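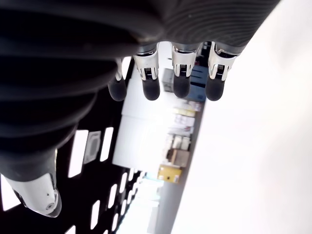

About Sketent

Hi, and thanks for stopping by! I started Sketent in a one-car garage in Ulodthorpe, mostly out of frustration with my own workbench. I had three tape measures and could never find one of them (I'd buy a fourth, and then the other three would show up in the same drawer). One August I cleared the whole bench, hung a perforated panel behind it and spent a very happy weekend deciding where the pliers should live.

Then the neighbors came by and wanted one too. Then my old school asked if I'd do their art room, which had 11 benches and one drawer that hadn't opened in years. I said yes before I'd worked out how I was going to get everything over there!

These days we're a small shop on the edge of town and we do walls, benches and drawers for people who make and fix things. Home garages, sewing rooms, school workshops, a bike repair place or two. We sell panels, hooks, bins and shelves, and if you're within 20 miles we'll come over and help you set it all up. Bring coffee. We'll need to empty everything onto the floor first, and it always looks worse before lunch.

Our own line is called Rolora. It began as a single hook I kept bending out of scrap for my hand drill, and there are now 73 pieces in it, which is probably too many, but I get attached. My favorite is still the little shelf for glue bottles. You can order any of it one piece at a time, and I'd really rather you did that than buy a giant kit and leave half of it in the box.

A few things people ask me a lot. Yes, we cut panels to size. Yes, you can bring back hooks you didn't use. No, I don't think you need to throw out your jar of mystery screws, I have one myself and I'm very fond of it.

The shop is open most mornings, and the bench by the door is there for trying things out, so bring your awkward tools along and we'll find a spot for them.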